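分类：数据集 / 机械臂操作 / 末端与控制器对比　标签：柔性物体、衣物抓取、指尖、阻抗控制、数据卡

Trancombe 衣物抓取对比集 README

版本日期：26/08/2022
维护：Mavis Pruitt
状态：能用。文档比代码整齐，请不要据此推断代码的质量。

一、这个仓库里有什么

Trancombe 收录了 540 段单臂抓取衣物的录像和配套的关节、力、夹爪数据，目的是比较两种指尖和三种控制器设定在同一件麻烦事上的表现：从铺了床单的软床上，把一团没叠的衣服捏起来，送进洗衣篮。

两种指尖是 Perkell 和 Vornar。Perkell 是我们自己浇的软垫指尖，宽、厚、摩擦大；Vornar 是窄头指尖，前端薄，适合往布褶底下钻。三种控制器设定分别是纯位置控制、固定刚度的阻抗控制，以及 Kwon。Kwon 是组里写的一个接触后自动降刚度的小控制器，名字怎么来的已经没人说得清，源码注释里只写了一句“见白板”，白板后来擦了。

两种指尖乘三种设定，一共 6 组，每组段数相同。

如果你要找的是叠衣服的数据，这里没有。我们的衣服从篮子里出来是一团，进篮子的时候还是一团，只是中间换了个形状。

二、为什么在卧室里做

早先的版本是在实验台上录的。台面硬、平，颜色均匀，三种控制器都抓得很好，图表画出来三条线几乎重合，论文草稿里“差异显著”四个字只好删掉。后来把衣服放到床上，差异马上就显著了，显著到有一组我们以为是程序没启动。

床面的问题在于它会让。指尖往下压，床垫跟着往下走，位置控制器觉得自己已经到了，阻抗控制器觉得还没碰到什么，衣服则两边都不配合。床单本身也有纹理，指尖压得深一点，很容易把床单连着衣服一起捏起来。这类情况在标注里单独有一个类别，叫 sheet_grab，组里口头的叫法是“掀桌”。

所有片段在 14 天内录完，机械臂、桌子和床的相对位置在同一批次内不变，批次之间会变。每批开头都有标定文件，请用它，不要用上一批的。我们自己就用错过上一批的，细节见第八节。

三、场地与硬件

机械臂：Franka Emika，七关节，底座固定在一张小边桌的桌面上。
夹爪：原配的两指手，换装不同指尖。
相机：固定机位，架在工作区旁边或上方，不装在手腕上。
衣物：以深色和灰色为主，有几件带镶边。
收纳：带孔的塑料洗衣篮。
控制主机：放在工作区外面，不出现在数据字段里，风扇声倒是出现在每一段录音里，所以录音没有发布。

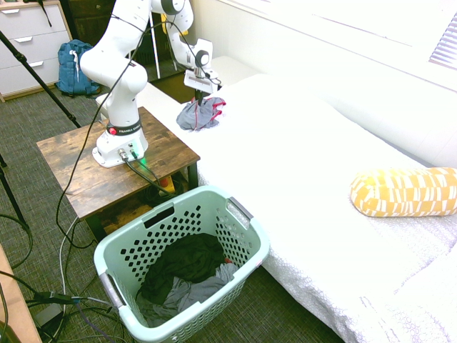 底座放在哪儿，对结果的影响比我们预想的大得多。第一批里桌子离床远了一些，手臂几乎要伸直才能够到衣服，这种姿态下末端往下压的力很难控，Kwon 降刚度之后整条手臂看上去像在打瞌睡。后来改成桌子贴近床边，手臂先拱起来再折向床面，夹爪朝下，去捏那件带红边的灰衣服，关节余量就宽裕多了。洗衣篮放在桌子前面，篮里那两件衣服也是素材，一件深绿近黑，一件浅灰，深的那件在分割网络眼里基本等于一个洞。篮沿有把手，规划器需要避开它，相应的碰撞体已经写进 scene.yaml，请不要嫌它画得丑。

线缆需要单独说一句。手臂外侧有线沿着连杆走，再垂下来。线太短会拽手腕，线太长会扫到衣服，我们在两者之间来回调，最后选了偏长的那一边，所以有些片段里线会轻轻晃。做光流的同学请注意，那不是衣服在动。

四、目录结构

trancombe/
　README（就是你在读的这份）
　calib/　　每批一个标定文件
　scene/　　桌子、床沿、篮子的碰撞体
　episodes/　每段一个目录
　　cam_a.mp4、cam_b.mp4　　固定机位画面
　　joints.csv　　关节角、角速度、外力矩估计
　　gripper.csv　　开合宽度、指令宽度、闭合指令时刻
　　meta.json　　指尖、控制器、衣物编号、批次
　　label.json　　人工标注
　tools/　　读取和画图脚本
　attic/　　旧东西，别进去

attic 里有早期实验台版本的数据。留着它是因为有两个脚本还在偷偷引用，改掉就要重跑基线，重跑基线就要排队用机器，所以它暂时享有文物待遇。

五、主要字段

meta.json 里的 tip 取值为 perkell 或 vornar，全小写。如果你读到大写的 Perkell，说明你拿到的是旧包，请重新下载。

controller 取值为 position、impedance_fixed、kwon。

garment_id 是衣物编号，不是衣物种类。同一件衣服在所有批次里编号不变。我们没有给衣服标品类，试过一次，三个标注的人对其中一件给出了三个答案：T 恤、抹布、“曾经是 T 恤”。

approach 是接近方向，分垂直向下和斜插两种。Vornar 的斜插片段比较多，因为它就是为此设计的；Perkell 斜插会把布往前推，像铲雪，所以这部分片段少。做对比时请按 approach 分层，不然 Vornar 会显得比实际更聪明。

contact_t 是首次接触时刻，由外力矩阈值给出，再经人工修正。软床上的接触是慢慢发生的，这个时刻本来就有点模糊，人工修正的意思是两个人看同一段录像，各报一个时间，差得不多就取平均，差得多就去喝咖啡，回来再看一遍。

press_depth 是闭合时指尖相对床面标定平面的下压深度。床面标定平面是在没人坐过、没东西压过的时候量的。床在录制过程中会慢慢变形，这个误差没有补偿。

六、三种控制器各是什么脾气

纯位置控制。目标点给得准的时候它最快，目标点给得不准的时候它也一样快。下压深度全靠感知模块，感知错一点，它就非常坚定地把指尖按进床垫里。优点是可复现：同样的错误每次都能重来一遍，对调试的人来说其实是好事。

固定刚度阻抗控制。中规中矩。刚度调高了像位置控制，调低了像在抚摸衣服。我们选的那组刚度写在 configs 里，是在实验台上调出来再搬到床边的，没有重新优化。审稿人如果问为什么，第七节的答复已经准备好了。

Kwon。接触前刚度高，接触后逐步降低，闭合瞬间再回升一点。想法是让指尖顺着布面找位置，不跟床垫较劲。它在 Perkell 上效果明显，软垫贴住布以后能慢慢收拢，捏起来的布量比较足。换成 Vornar 就没那么好看，窄头在低刚度下容易沿着褶子滑走，等到刚度回升的时候，它已经站在床单上了。

三者用的轨迹规划器、速度上限和闭合速度都相同。夹爪闭合力也相同，没有为哪一组单独调过。写 Kwon 的人提过申请，被驳回了，驳回他的人就是写位置控制那一组的人，这里如实记录利益关系。

压下去的那一刻是整段数据里最值得看的部分。两个黑色指尖顶进皱成一团的灰布，镶着红边的布在白床单上很容易辨认，我们因此常拿那道红边当跟踪标记，比在衣服上贴码省事，也比跟布褶纹理稳。缺点是换一件没有镶边的衣服，跟踪就全丢，所以 tools 里那个 edge_track 脚本请只当演示看，别当方法引用。
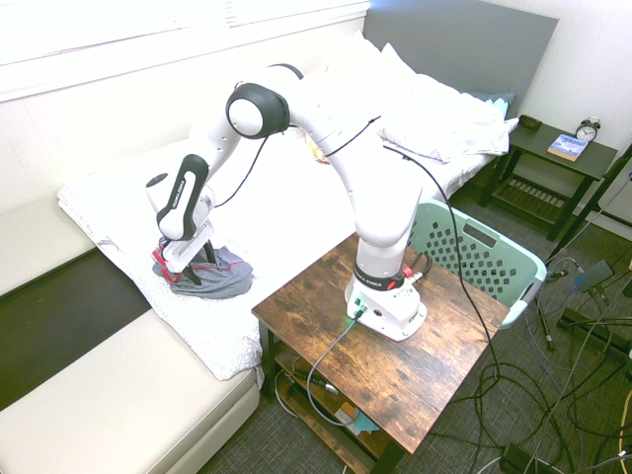 七、标注与判定

每段给出一个结果标签，取值如下。

ok：衣物离开床面并落入篮中。挂在篮沿上一半里一半外的也算 ok，前提是松爪以后它没有掉出来。这个规定争论过一个下午，反对的一方认为洗衣服的人不会同意。

slip：捏住过，提起途中滑脱。

miss：闭合时指间没有布。

sheet_grab：连床单一起捏住。只要床单被带离床面就算，不管衣服最后进没进篮子。有少数片段衣服确实进了篮子，床单也差点跟着去，仍然判 sheet_grab。

abort：保护停机或人工停机。

标注由两个人独立完成，不一致的由 Mavis Pruitt 裁定。540 段里有 76 段需要裁定，其中多数是 slip 和 miss 之间的争议：布到底算不算被捏住过。我们的做法是看 gripper.csv 里的开合宽度，宽度没有停顿过就是 miss。这个规则对很薄的布不太公平，薄布夹在指间和没夹差别很小，传感器也分不太出来。

裁定前后的标签都保留在 label.json 里，字段分别是 raw_a、raw_b 和 final。如果你觉得裁定不对，可以拿 raw 自己重判，然后写信告诉我们，我们会认真读，改不改另说。

关于固定刚度为什么没有重新优化：因为我们想比较的是“从实验台直接搬过来”这种情形下各控制器掉多少，重新优化会把这件事盖住。这个理由是成立的。它同时也省了很多时间，这一点也成立。

八、已知问题

1. 第二批开头的几段用错了标定文件，末端位置整体偏向床头一侧。偏移量是固定的，tools/fix_batch2 可以修。我们保留原始版本没有覆盖，修正后的放在旁边的 corrected 目录里。

2. 窗户在画面里，百叶帘挡不住全部光线。白墙、白床单、白手臂，再加上窗口的亮光，自动曝光会在几种白之间犹豫，部分片段亮度有跳变。后几批锁了曝光，代价是暗色衣物更暗。

3. Perkell 指尖会老化。软垫用久了表面发亮，摩擦变小，我们中途换过一副新的，换的时间写在 meta.json 的 tip_serial 里。换之前和换之后不要混着比，我们第一版图就混了，得出一个很漂亮的学习曲线，可惜在学习的是那副新指尖。

4. Vornar 指尖没有明显老化，但有一次装反了。装反的那些片段没有删，tip_flipped 字段为 true。有意思的是装反以后斜插反而稳了一点，原因不明，欢迎有人研究，我们暂时不想知道。

5. 地毯上的线缆偶尔会被脚碰到，相机因此有过轻微位移。凡是检测到位移的片段都重新标定过，没检测到的自然没有。

6. 床单有细密的凹凸花纹，深度相机类的方法在这种表面上噪声偏大。本集只提供普通视频，想加深度的话请先在类似的床单上试一试，不要在白纸上试完就写“适用于各种织物”。

九、读取方法

pip install -r requirements.txt
python tools/list_episodes.py --tip perkell --controller kwon
python tools/plot_press.py --by approach

第三个脚本默认读 final 标签。加 --raw 会读裁定前的标签，图会乱一些，看着也更真实。

默认划分按衣物编号分，不按时间分。训练集和测试集不共享任何一件衣服。早先有人按时间随机切，测试分数非常高，因为同一件衣服以几乎相同的皱法出现在两边。如果你的分数高得让人高兴，请先检查一下这个。

十、结果概要（只讲方向，数值见 results 目录）

Perkell 配 Kwon 在垂直接近时最稳，slip 少，sheet_grab 也少。Perkell 配位置控制是 sheet_grab 的主要来源，摩擦大、压得深，床单想跑都跑不掉。Vornar 配固定刚度阻抗在斜插时最好，配 Kwon 时 miss 明显增加，原因见第六节。Vornar 配位置控制两头都不占，不过跑得最快，如果你的评测只看节拍，它会赢。

我们没有给出总排名。6 组之间的高低随接近方向变，硬要加权平均出一个名次，权重就成了结论。有合作方希望 README 首页放一个柱状图，放过，后来有人把它截走当成“Kwon 全面领先”的证据，于是又撤了。

十一、不适用的用途

不要用来估计家庭环境下的整体成功率。只有一间卧室、一张床、一条手臂，床单也没换过花色。

不要用来比较夹爪本体。手是同一只，换的只是指尖。

不要用来训练安全相关的模块。abort 标签把保护停机和人工停机混在一起，人工停机里还有一部分是操作的人手滑。

十二、后续

计划在十月补一批浅色衣物，放在白床单上抓，目前的感知模块对此表示沉默。另外会加一组 Perkell 的薄版软垫，看能不能兼顾贴合和斜插。Kwon 的参数会整理成文档，前提是有人能从代码里把白板上的内容反推出来。

问题请提在仓库的 issue 里，附上片段编号、批次和你用的标签版本。没有片段编号的 issue 会排到最后，队伍目前不短。

十三、引用与许可

数据可用于研究和教学，再分发时请保留本文件和 calib 目录。引用时写明 Trancombe、版本日期和所用划分即可。Perkell 指尖的模具图纸在 hardware 目录下，可以自行浇制；Vornar 的图纸还在整理，尺寸标注用了两种单位，正在统一。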